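From: Hanna Domański
To: Druvgate Seed and Garden list
Date: 26/11/2020
Subject: Re: [druvgate] Beans that cross, beans that don't, and what I did with mine

Emiliano Aranda wrote:

> Hi all, new-ish here. I grew two kinds of pole beans up the same
> fence this year, a speckled one I got from my aunt and the dark red
> one that Pacheco used to sell before they dropped half their list.
> The vines were all tangled together by August. Now I've got a shoe
> box full of dry pods and I'm wondering if any of it is worth saving
> for seed, or if I've made a big mess of both.
>
> Also, how dry is dry? I have some that rattle and some that don't.
> And does anybody freeze theirs? My wife would like the shoe box
> off the dryer.
>
> Emiliano

Hi Emiliano, and welcome! Please don't throw out the shoe box. I've been growing beans on the same crummy clay for longer than I want to say, and tangled vines are pretty much how I garden.

First, the crossing. Common beans mostly take care of themselves. The flower does its business before it even opens, so by the time a bee shows up there isn't a lot left to arrange. You can get a cross now and then, and big bumblebees are the usual suspects, but most of what's in that box is going to be exactly what you planted. If you get an odd one you won't see it this year anyway! The seed coat comes from the mother plant, so a crossed bean looks perfectly normal in the pod and then the plant it grows into does something weird next summer. I had a black one show up in a row of plain white beans that way, and I kept it going for years under the name "Oops" until the mice got it.

Runner beans are a whole other story. Those cross with each other if you look at them funny. If your aunt's speckled one had big red flowers and seeds the size of your thumbnail, it might be a runner, and then I'd want to know who else on your street grows them. Can you ask her? Or send a picture of the flowers if you took one over the summer.

Limas will cross some too, more than common beans. Cowpeas mostly behave. I don't trust favas at all.

For the tangled part, just go by the seed. Shell everything into one big bowl, make two piles, and don't agonize. Anything that looks halfway between the two, put it in a cup by itself and plant it in a corner, or eat it. I always say I'll plant them and then I eat them.

Now, dry. Rattling is good but I've been fooled by rattling. The thing I go by is the thumbnail: press hard, and if you leave any kind of a dent, they need more time. Some folks on here use the hammer test, where you whack one on the back step, and if it shatters it's dry and if it squashes it isn't. That one is more fun and I did it with my nephew for a whole afternoon once, and we lost a fair amount of seed. Leave yours spread out in one layer in a room where people live, not the garage, and stir them when you walk by. The pods that don't rattle yet I'd leave whole. Hang them up in a mesh bag if you've got one (onion bags are great).

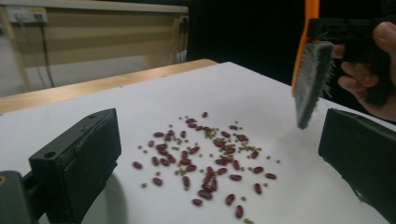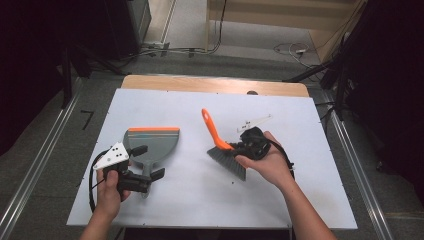 Sorting is the part I look forward to, to tell you the truth. I do it at the table after supper with the radio on, and it takes as long as it takes. My rule is white paper underneath, every time. You can see there how the dark red ones stand out against it, and even those little green mung beans show up fine, where on my old brown tray they would just vanish. On white you'll catch the pinholes and the cracked skins and the ones with a bit of mold at the eye, and those all go. I also pull anything shriveled, and anything from a pod that sat on the ground. Do not be sentimental about it. The compost can have them.

And keep a small brush and a dustpan handy, is my other advice. Beans roll.

Pinholes mean weevils, by the way, and this is where your freezer question comes in. Yes, I freeze mine! But only once they are really and truly dry, because a damp bean in the freezer is a dead bean. I put them in a jar with a tight lid and give them a week in there at least. Then comes the part people skip. Take the jar out and leave it closed on the counter overnight until it's warmed all the way through. If you open it cold the beans get wet from the air and you've undone all that drying. I learned that one in the year of the big weevil disaster, which the old-timers here will remember because I complained about it on this list from Thanksgiving until Easter.

After that they live in jars in the hall closet. You don't need to keep them frozen. Somewhere cool and dark that doesn't go up and down a lot is plenty, and they ought to be good for three or four years, sometimes longer. I had Perketti come up after nine, though it was a thin row. On top of your dryer is probably the worst spot in the whole house, so your wife is right on that one, sorry!

Label them now. I mean today. Name, year, where you got it, and pole or bush. I put one slip of paper inside the jar and a piece of tape on the outside, after the summer the tape fell off a whole shelf and I had a very mixed garden the next year. If a bean doesn't have a name, give it one. Your aunt's should be called after your aunt, at least until somebody tells us different.

How many to save? People ask this every fall and then argue about it until spring. For just keeping a variety going in your own yard, I'd want seed off 40 plants if I had the room, and I never have the room, so I take it from however many I grew and I trade with a neighbor every few years to mix it up. Don't pick only from the one giant plant on the end. Take a few pods from everybody. The exception is if you've got a plant that's plainly sick, all mottled and puckered in the leaves, because some of the bean viruses do come along in the seed. Leave that one out no matter how pretty the pods are.

While I'm typing, some other bits for everybody:

Monditley. Somebody asked last month whether the Monditley bush bean is worth the space. I grew a double row and I'd say yes for soup and no for fresh. The pods go stringy the minute you turn your back. But it dries down early and all together, and it stood up through that ugly wet stretch when my pole beans were sulking. It cooks up creamy. The broth comes out the color of dishwater, and you have to not mind that. I have a quart jar of it to share.

Perketti. Still my favorite and I will hear no criticism of it. It's slow, it's late, it wants a taller pole than you gave it. Mine pulled over a whole tepee in September and I just let it lie there and it kept right on. If anyone has a strain that finishes earlier I'd love to try it.

Pacheco's red. Emiliano, if that's the one you have, hang on to it with both hands! It's been gone from their catalog a while and I know of at least two people on here who lost theirs. I lost mine too, the same year as Oops, same mice. I'd gladly swap you Monditley or Perketti, or both, for a small handful. No hurry, and only if you've got plenty once you've sorted.

The swap. We can't do it in person, so it's envelopes again, the way we did it in March. Padded ones please, because the post office machines will crush a bean in a plain envelope, and I got one in the spring that was basically flour with a stamp on it. Put the beans in a little paper packet, then put that in the padded envelope, and write the name on the packet as well as on your list. Please don't use plastic baggies unless you're sure about the dryness (see thumbnail, see hammer). I'll put up the list of who has what as soon as folks write in. Write to me off list with your address, don't post it to everyone, we went through that already.

Oh, and cooking, since it's that time of year and I have a pot going. The cracked ones and the ugly ones you pull out while sorting are perfectly fine to eat if there's no mold or bugs on them. Only thing is to boil red kidney types good and hard for ten minutes at the start, and don't put them raw in the slow cooker on low. They can really make you sick that way. I soak mine overnight, dump the water, boil hard, then turn it down and leave them alone with an onion and a bay leaf. Salt goes in at the beginning, whatever your mother told you.

Anyway Emiliano, let me know about the flowers on your aunt's, and what the seeds look like when you've got them laid out. If they're fat and purple with black splotches I'm betting runner.

I have to go stir the pot.

Hanna

P.S. To whoever was asking about the squash with the warts, I haven't forgotten you. I cut it open and the seeds were all flat, so there's nothing to send this year.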